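메모 앱과 할 일 앱을 하나로, 브레카렌트의 계산

브레카렌트(Brekarent)가 모바일 메모 앱 '올턴(Allton)'과 일정 관리 앱 '룰베리(Lullberg)'를 단일 애플리케이션으로 합친다. 통합판은 올턴의 이름을 그대로 쓰며, 룰베리는 내년 6월 신규 설치가 중단된다. 기존 계정은 별도 신청 없이 이전된다.

두 앱은 그동안 저장 방식이 달랐다. 올턴은 문서 단위로 파일을 동기화했고, 룰베리는 항목마다 서버 데이터베이스에 기록을 남겼다. 메모에 적은 마감일을 일정으로 옮기려면 내보내기와 가져오기를 거쳐야 했고, 이 과정에서 첨부 파일의 링크가 끊기는 사례가 잦았다. 통합판은 모든 내용을 블록 단위로 저장한다. 문단 하나, 체크 항목 하나가 각각 고유 식별자를 가지며, 변경된 블록만 전송된다.

개발을 총괄한 키샤 리지웨이(Keisha Ridgeway)는 동기화 엔진을 새로 작성하는 데 개발 기간의 대부분을 썼다고 밝혔다. 비공개 시험판에서 접수된 오류는 691건이다. 가장 많은 유형은 오프라인 상태에서 같은 블록을 두 기기에서 수정했을 때의 충돌이었다. 현재 빌드는 두 수정본을 모두 보존하고 사용자가 선택하도록 한다. 자동 병합은 제목과 태그에만 적용된다.

설치 용량은 두 앱을 따로 설치했을 때보다 40% 줄었다. 글꼴과 편집기 모듈을 공유한 결과다. 반면 첫 실행은 느려졌다. 기존 문서를 블록으로 변환하는 작업이 기기 안에서 이루어지며, 메모가 4,000개를 넘는 계정은 변환을 나누어 진행한다. 변환 중에도 열람은 가능하지만 편집은 잠긴다.

다국어 입력도 손을 봤다. 편집기 모듈의 코드명은 'Đoàn'으로, 성조 부호가 결합된 문자와 한글 조합 중에 커서가 밀리던 문제를 우선 과제로 다뤘다. 한글 입력 시 마지막 글자가 중복되던 현상은 안드로이드판에서 해결됐고 iOS판은 수정이 진행 중이다.

기업 고객의 반응은 엇갈린다. 사내 단말 관리를 맡고 있는 에버렛 피츠시먼스(Everett Fitzsimmons)는 배포할 패키지가 줄어드는 점은 반기면서도, 메모와 일정의 접근 권한을 따로 설정할 수 없게 된 점을 문제로 꼽았다. 브레카렌트는 권한 분리 기능을 정식판 이후의 업데이트에 넣겠다는 입장이며 시점은 공개하지 않았다.

공개 시험판은 안드로이드와 iOS에서 동시에 제공된다. 한 계정에 연결할 수 있는 기기는 3대까지다. 시험판에서 만든 문서는 이전 버전의 올턴에서 열리지 않으므로, 설치 전에 설정 메뉴에서 백업 파일을 만들어 두어야 한다.
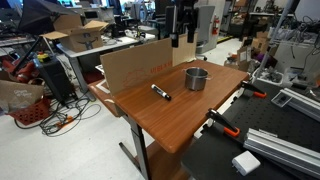 백업 파일은 압축 형식으로 저장되며, 복원은 같은 계정으로 로그인한 기기에서만 할 수 있다.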